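Having people to stay

Posted by Elsie Ngata in Home and Away

My mother kept what she called the visitors' cupboard, a tall narrow thing at the end of the hall that smelled of lavender soap and a bit of mothball, and as kids we weren't allowed to touch anything in it. The good towels lived in there, and the sheets with the embroidered edge, and a tin of shortbread that I'm fairly sure was the same tin for most of the eighties. When a car pulled in she'd open that cupboard and the whole house would change its manners. Dad would put on a shirt with a collar. We'd be sent to sleep on the verandah, which we loved, and some aunt or other would get our room and tell us in the morning how well she'd slept (she never had, the springs in my bed were dreadful).

I've been thinking about that cupboard a lot since we moved to Lastberg. We're a long way from most of our friends now, so nobody drops in for a cup of tea anymore. They come for the weekend, or four nights, or in the case of my cousin and her boys, nearly 100 kilometres out of their way with a boogie board on the roof and no clear plan for leaving. I'd forgotten how much I enjoy it! I'd also forgotten how much washing there is.

When we first got here I went a little mad and decided everything had to match. I stood in Goodwin's (the homewares place next to the bakery) reading the backs of packets and came home with a 500 thread count set that cost more than my winter coat. It's lovely, I won't pretend it isn't, but it takes forever on the line and creases if you so much as look at it. My favourite set for this weather is still an old white cotton one that's gone soft as a hanky. Crisp when it's fresh off the line, and cool for those sticky nights when the breeze doesn't turn up until three in the morning.

Making the bed is the bit I like best. I put the radio on and take my time over it.

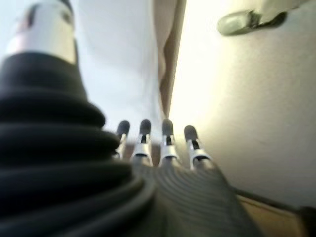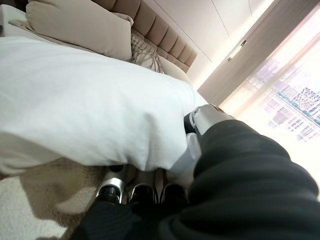
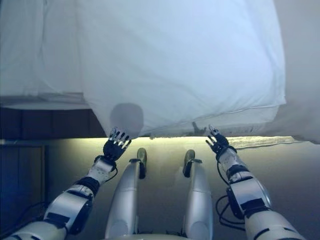
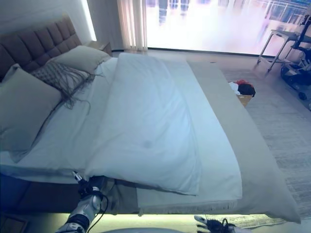 Page last updated: January 2025

Anyway, the beds are the easy part. What I've had to learn is the rest of it, and most of that I learned by being a guest myself. Years ago we stayed with some people at Birnholm, friends of friends, who had a beautiful house and were so anxious about us enjoying it that we couldn't sit down without being offered a cushion. By the second day I was hiding in the garden. I came home and told my husband that if I ever got like that he was to take the cushions off me.

So now I do a quick tour when people arrive: kettle, mugs, which tap runs hot, how to jiggle the back door. After that they're family and can find their own spoon. I leave a torch by the bed for anyone who isn't used to how dark it gets out here, and a jug of water, and a couple of paperbacks I don't mind losing. The little Veditz fan goes in the corner all summer. It has a rattle on the high setting but I've had guests tell me they rather liked it, and one asked if she could have it on in July.

Food I've become quite relaxed about. The first night is always something that can sit in the oven, because people are late, they're always late, there's roadworks or somebody needed the loo. A big tray of chicken and lemon and potatoes doesn't care if you eat at six or half past eight. Breakfast is toast and whatever fruit is going, and I've stopped asking people how they like their eggs. If they want eggs they know where the chooks are.

And I've learned to go off and have an hour to myself. I used to think that was rude, and I'd hover about with a tea towel until everybody was worn out, me most of all. These days I say I'm off for a lie-down with my book and you can hear the whole house breathe out. The boys get into the hose. My cousin rings her sister and tells her all my news before I've had the chance.

They left on a hot, windy morning with a bag of our plums and, I discovered later, my good sunhat. I had two loads through the machine before lunch and stood out at the line afterwards getting slapped about by wet pillowcases, feeling a bit flat, the way you do. Then I went in and rang her about the hat. She says she'll bring it back at Easter, so I suppose that's Easter sorted.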